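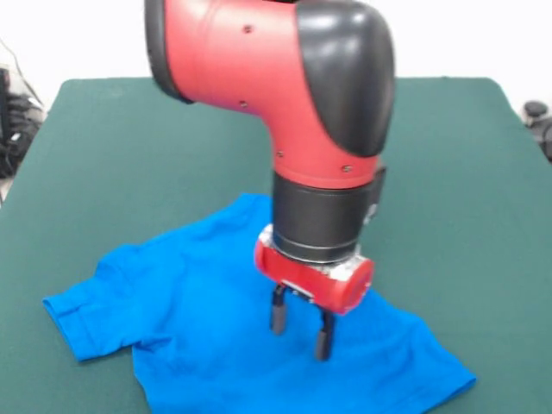 Zuver, 14/08/2021

The dryer quit in February and I still haven't replaced it. I said I would write up how it has gone, so I'm doing that now while the weather is good and I'm in a fair mood about it. In winter I would have written something shorter.

It was an Evemia, the front-loading kind with the door that opens the wrong way for our hallway. It came with the house. It had been squealing since the fall, and I had been turning up the radio. Then one evening the drum stopped turning and the heat stayed on, and the towels on the bottom had brown marks on them when I got them out. I pulled the plug and left it that way.

The repair place wanted to sell me a new one. Their price was $1127 with delivery and haul-away, and that didn't include the new vent pipe they said I needed. I didn't have a good reason to say no except that I didn't want to spend the money that month. I said I'd call back. I haven't.

For the first few weeks I washed at home and carried everything wet to Mamolo, the laundromat next to the tire shop. I don't recommend this. Wet laundry is heavy, and the bag leaks on the car seat. The big dryers there run hot and they are good for sheets, but they were hard on everything else. I lost the collar on a decent shirt and a pair of wool socks came out the right size for a child. The other problem was time. It was a 15 minute drive each way, plus the cycle, plus sitting there. I read a lot of old magazines. I learned that the third chair from the door is the one that doesn't rock.

So I went to Iglesias Hardware and bought line, two pulleys, a tightener and a bag of wooden pins. I also bought a folding rack for indoors. I put the line up between the back porch post and the old clothes pole that was already in the yard. The pole leaned, so the first load of jeans took the line right down to the grass. I dug it out and set it again in concrete and let it sit for a week. It has been straight since.

Some things I would do the same way again, and some I wouldn't.

The pulley line is worth the extra money over a plain rope. You stand in one spot on the porch and send the clothes out, and you don't have to walk through wet grass with the basket. The tightener matters more than I thought it would. New line stretches for the first month and I was taking up slack every few days.

I bought the cheap pins first. The springs slid out of line and the two halves would come apart in my hand. I went back and got the heavier ones with a thicker spring, and those have been fine. I bring them in when I'm done. The ones I left out in the spring turned gray and left small marks on a pillowcase.

The folding rack was a mistake, or at least that one was. It holds less than half a load, and when you put anything heavy on the top rungs it walks across the floor. I ended up using two closet rods in the spare room, with hangers, and the rack only for socks.

On the subject of how to hang things, I had it wrong for most of my life. I used to pin T-shirts at the shoulders. That leaves two little peaks that don't come out unless you iron them. Now I pin them by the bottom hem, at the side seams, upside down. If it's a shirt I care about, I spread it flat on a table first and smooth it out with my hands while it's damp, sleeves out, hem pulled straight. It takes a minute. Cotton remembers however it was lying when it dried, so the minute is worth it.

Jeans go by the waistband with the pockets pulled out. If you leave the pockets in, they will still be damp at night when the rest is dry. Sheets get folded over the line by a foot or so and pinned at the corners and once in the middle. I put the fitted sheet out first, open side down, so it doesn't fill up like a sail. Towels need a hard snap before they go up and another one when they come down. They are stiff anyway. I have gotten used to it. Company gets the towels I still take to Mamolo once in a while.

Dark things I turn inside out and hang at the end near the fence, where there's shade after lunch. I didn't do this in May and I have a black sweatshirt that is now two colors, with a pale stripe across it where it folded over the line.

Timing was the hardest part to learn. With the dryer I did laundry at nine at night and didn't think about it. Now I have to look at the weather. A load that goes out in the morning on a hot day with a little wind can be dry in 90 minutes, apart from the waistbands. The same load on a gray, still day might be out there until supper and come in feeling cool, and I can never tell if it's cool or damp. I hold it against my neck. If I'm still not sure, it goes on the rods in the spare room overnight with a fan on.

We get pollen here in the spring, the yellow kind that sits on the car. It sits on sheets as well. For those weeks I dried everything inside with the window cracked, and it was slow. Birds have been less of a problem than people told me they would be. The mulberry tree in the next yard has been more of one. I moved the whites to the other end.

The other thing that changed is how much I wash. I used to throw things in the hamper because it was easier than hanging them up. When every piece has to be picked up, shaken, pinned, unpinned and folded, you start looking at a shirt and deciding it can go another day. I do smaller loads and more of them. I also found out which clothes I don't wear, because they never came across the line all summer. Most of those went in a bag to the church sale. I kept the suit.

The electric bill went down, but I changed the water heater setting in the same month so I can't say how much of it was the dryer. My clothes seem to be lasting longer. There's no lint to clean out, and that ought to tell you where the lint was coming from.

What I miss is the dryer in bad weather, and I miss it for bedding. A comforter on a line is a two-person job and it takes all day. I also miss being able to wear something the same night I wash it. If I had small kids or worked nights I would have bought the new machine that first week and not thought about it again.

I haven't decided about this winter. The spare room gets cold and the windows fogged up the last time I had two loads in there. I might buy a small dehumidifier, or I might go back to Mamolo for the worst of it. The dead dryer is still in the hallway with a plant on it. I need to call someone about hauling it away, and I need to cap the vent before the wasps find it.

Next weekend's job is the line itself. It has gone green at the porch end and it leaves a mark if you don't wipe it first. I've been using a rag with a little vinegar, and that works until it rains.

Blog > House > Laundry

Related posts
Setting a leaning clothes pole
What to do with a hallway that is too narrow
Cleaning the porch screens
Three kinds of wood glue I have used
The water heater setting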